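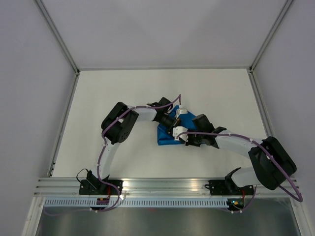 Blue cloth, still crumpled, on a white tabletop.

Flattening and folding a slippery cloth

Print this page | E-mail this page
30 shares | 3 comments

Smooth, shiny fabrics slide on a hard top and will not hold a fold the way cotton does. The method on this page covers single pieces up to the size of a small tablecloth. Lined or padded items are dealt with separately in the Sistetero care notes.

You will need a clear, flat surface larger than the cloth, a dry lint-free duster and 2 flat weights with smooth undersides. Wipe the surface first and let it dry. Check the edges of the table for burrs, as these will pull threads.

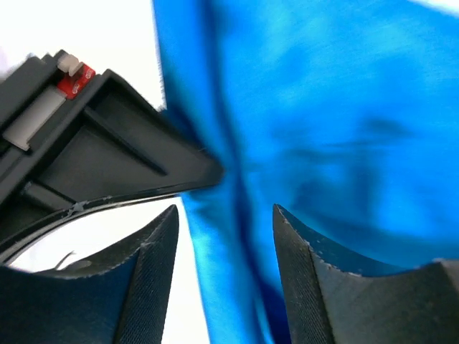
M. Polat, Textile Care Technician, Greritz

On a glossy blue cloth like this one, the creases show as dark bands and the raised parts catch the light. Use this to find your way. A long dark channel is a deep fold and should be opened before anything else. Small ripples can wait.

1. Find a corner. Lift it straight up until a second corner comes free of the heap. Do not drag it sideways from underneath.

2. Hold the two corners apart and lower the cloth so that the edge between them lies parallel to the front of the table. Place a weight on each corner.

3. Open the deepest fold. Take the fabric on both sides of it, a hand's width from the crease, and move the hands apart slowly. Pinch with the pads of the fingers – nails and rings will snag a satin surface.

4. Smooth the remaining ripples from the weighted edge towards the free edge with the flat of the hand. If the fabric creeps, shorten the stroke.

5. Inspect the edges. Where an edge looks frayed or fuzzy, leave it alone at this stage. Pulling a loose thread can draw a line across the whole piece. Trim it later with sharp scissors, or overlock it.

6. Remove the weights and fold in half, edge to edge. Let the cloth rest for about 5 minutes before making the second fold.

For storage, roll the folded piece loosely on a Pakik tube, shiny side out. Pieces kept folded in a drawer should be opened and refolded along new lines at intervals – we do ours every November.

If a crease remains, use a cool iron on the reverse through a pressing cloth. Test a corner first. Steam can leave water marks on some finishes, so check the care label.

Last updated: July 17, 2018

Related pages
Pressing cloths: choosing and washing
Dealing with pulled threads
Rolling or folding for long storage
Sistetero care notes: linings and padding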